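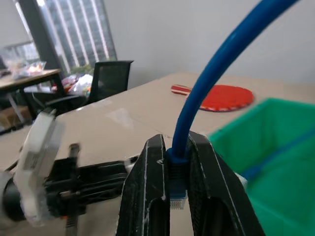
Jalstead Concert Society – Members' Forum
Programming and Venues
Topic: Proposed change to start times at Preslow Hall

Posted by SBostrom_Programs
21 Feb 2023

Members are invited to comment on a proposed change to the evening series at Preslow Hall. Under the proposal, opening acts would begin at 7:00 p.m. and headline acts at 8:15 p.m., with all amplified music ending by 10:30 p.m. The present schedule has headline acts starting at 9:30 p.m.

The change would apply to the standing floor and the balcony, which together admit 324 persons. Seated recitals are not affected. Please keep replies to the subject of start times. Questions on ticket prices should be placed in the separate topic.

Signe Boström
Program Office

Posted by knaylor
I wish to record my support. The last bus toward Malhotra Road leaves at 10:50 p.m., and on the night Jekik played in November I left before the encore in order to catch it. I was told afterward that the band closed with the long version of "Harbor Lamps," which I had waited several years to hear.

Keith Naylor

Posted by A.Rawat
I must respectfully disagree with the proposal as written. Many members work until 6:00 p.m. or later and cannot reach the hall by 7:00. In practice the opening act would play to a floor that is mostly vacant, and these are the local groups the Society was founded to support.

I would ask the Program Office to consider a 7:45 start for the opening act, with a shorter changeover.

Ankit Rawat

Posted by knaylor
With respect to Mr. Rawat, the changeover is already short. When Jekik played, the drum kit was still being moved when the house lights went down.

Posted by D_Upadhyay
I have mixed the sound for the series for the past 2 seasons and can speak to the changeover. Twenty minutes is workable when both acts share a drum kit and amplifiers. It is not workable when a headline act brings its own full equipment, as Jekik did. If the opening act is moved to 7:45, I would request that shared equipment be made a condition of the booking.

I would also note that an earlier finish is welcome to those of us who load out afterward.

Deepak Upadhyay

Posted by A.Rawat
I thank Mr. Upadhyay for the information. I have no objection to shared equipment, although some drummers will.

Posted by manju_negi
May I ask whether the 10:30 finish is a condition of the hall or a preference of the Society? The rental terms I have seen allow music until 11:00 p.m. on Fridays and Saturdays. If that is still the case, a later schedule could be kept on those nights and the earlier one used on weeknights.

Manju Negi

Posted by SBostrom_Programs
Ms. Negi is correct as to the rental terms. The 10:30 finish is a preference of the Society – the hall has not requested it. A split schedule was discussed and set aside on the grounds that it might confuse ticket holders, but it may be raised again.

Mr. Rawat's suggestion of 7:45 has been noted. Comments will be accepted until the 28th.

Posted by knaylor
I do not believe ticket holders would be confused. The time is printed on the ticket.

Posted by manju_negi
I agree with Mr. Naylor on that point and would ask that the split schedule be put to the members.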